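Betreff: Re: [waescherei-technik] Faltarme in der Kleinteilsortierung, Erfahrungen?
Von: Araceli Sandoval
An: Liste waescherei-technik

Hallo Anselmo, hallo Liste,

Anselmo Rocha schrieb:
> wir überlegen bei Letombridge, für T-Shirts und Kittel zwei Arme
> anzuschaffen. Die Geschäftsführung redet von Entlastung, der
> Betriebsrat von Stellenabbau. Mich interessiert, was sich bei euch
> für die Leute am Tisch geändert hat. Wer macht jetzt was? Und wie
> habt ihr das mit der Eingruppierung gelöst?
> Gruß, Anselmo

ich antworte mal über die Liste, die Frage kam auch von anderen.

Bei Metow läuft die Anlage seit April im Versuch, vorerst nur in der Frühschicht. Wir haben 17 Leute in der Legerei, davon waren vorher acht fest an den Falttischen. Entlassen wurde niemand, das steht so in der Betriebsvereinbarung. Zwei Stellen, die durch Rente frei wurden, sind aber nicht nachbesetzt worden. Das gehört zur Antwort dazu.

Zur Leistung: Im besten Monat kamen 395 Teile pro Schicht aus der Zelle. Eine geübte Kollegin schafft deutlich mehr. Der Vorteil liegt bisher darin, dass die Arme in den Pausen weiterarbeiten und dass das Aufnehmen und Ausschlagen der Teile wegfällt, das bei uns die meisten Schulterbeschwerden gemacht hat.

Was sich für die Leute geändert hat: Früher hat jede ihren Tisch gehabt und ihr Tempo selbst bestimmt. Jetzt legt eine vor, eine kontrolliert, und eine greift ein, wenn ein Teil falsch gefasst ist. Das Eingreifen ist der Punkt, den wir unterschätzt haben. Man steht daneben und wartet, und wenn etwas klemmt, muss es schnell gehen. Einige finden das anstrengender als das Falten selbst. Wir wechseln deshalb jede Stunde durch. Im ersten Monat hatten wir 183 Eingriffe notiert, danach haben wir die Strichliste an die Zelle gehängt und die Kolleginnen schreiben den Grund dazu. Daraus kommen die brauchbarsten Hinweise für den Lieferanten (Jovus), vor allem zu Ärmeln und zu dünnem Jersey.

Schwierig bleibt alles, was nicht am Saum gegriffen wird. Am Saum zwischen beiden Greifern gespannt hängt ein T-Shirt mit dem Halsausschnitt nach unten, und der Rumpf sackt trotzdem durch. Beim Ablegen entscheidet sich dann, ob die Ärmel richtig liegen oder ob jemand nachstreichen muss.
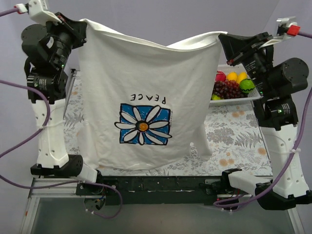
Zur Eingruppierung: Wir haben zunächst eine Zulage für alle vereinbart, die an der Zelle eingewiesen sind, befristet bis zum Ende des Versuchs. Die Arbeitgeberseite wollte sie nur für die Person, die Störungen behebt. Das haben wir abgelehnt, weil bei stündlichem Wechsel alle diese Arbeit machen. Ob daraus eine höhere Entgeltgruppe wird, ist offen.

Noch zwei Dinge, die ich vorher regeln würde: wer die Eingriffsdaten auswerten darf (bei uns nur ohne Namen), und dass die Einweisung in der Arbeitszeit stattfindet. Den Text der Vereinbarung kann ich dir ohne die Anlagen schicken, melde dich direkt. Die Kollegen von Suominen haben wohl eine andere Regelung zur Zulage, vielleicht liest hier jemand mit und schreibt etwas dazu.

Viele Grüße
Araceli Sandoval
Betriebsrat Metow, Legerei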